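Reducing Food Waste in a Shared Student Kitchen
Project report, Lundent House

1. Background

Lundent House has 36 residents on three floors and one kitchen per floor. The kitchens were refitted two years ago, but the way food is stored in them has not changed since the building opened. Residents buy their own groceries and keep them on a shared shelf or in a shared refrigerator. Food is often forgotten at the back and thrown out when the shelf is cleared at the end of the month.

The aim of the project was to find out how much edible food is thrown away in the second floor kitchen, and whether a simple labeling system would lower that amount.

2. Method

The study ran for 24 days in the fall term and ended before the December break. For the first half, residents used the kitchen as usual. For the second half, each resident was given a roll of paper labels and asked to write a room number and a "use by" day on anything opened. A "free to take" shelf was set up next to the refrigerator.

Food waste was collected in a separate bin and weighed each evening at 9 p.m. on a Bokon kitchen scale. Peels, bones and coffee grounds were weighed separately and left out of the totals. Weights were entered in a spreadsheet and checked by a second group member.

We also handed out a short survey at the start and at the end. It asked how often residents shopped, how often they cooked and what they most often threw away.
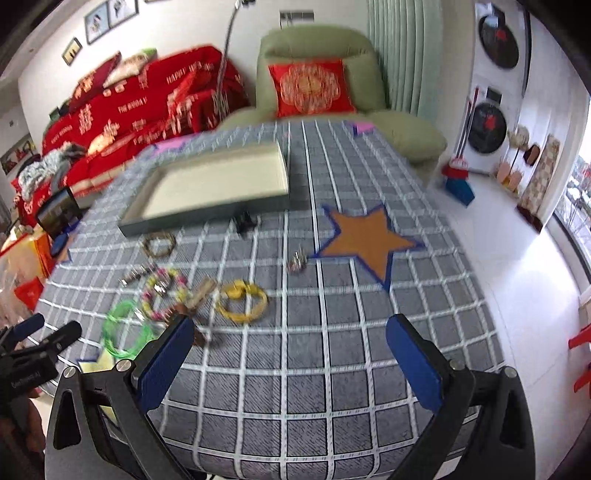 Student Project Reports, Vol. 3, No. 2

3. Results

The daily weight of edible waste was lower in the second half of the study. Bread and cooked rice were the largest items in both halves. Salad greens came next and did not change much. Dairy went down the most, and nearly all of the milk thrown out in the second half had no label on it.

The free shelf was used more than we expected. Canned goods and pasta were usually gone by the next morning. Fresh items placed there often stayed until they spoiled.

In the end survey, most residents said they would keep using the labels if someone else supplied them. Several said the pens went missing.

4. Limits of the study

The kitchen at Akpan Hall was meant to serve as a comparison, but its refrigerator broke down in the first week and we dropped it from the study. Residents also knew the bin was being weighed, and this may have changed what they put in it. Some people ate out more toward exams.

5. Recommendations

Labels and a pen on a string should be kept on each refrigerator door. The free shelf should be limited to sealed food. The Fluneo meal planning app was suggested by two residents but was not tested.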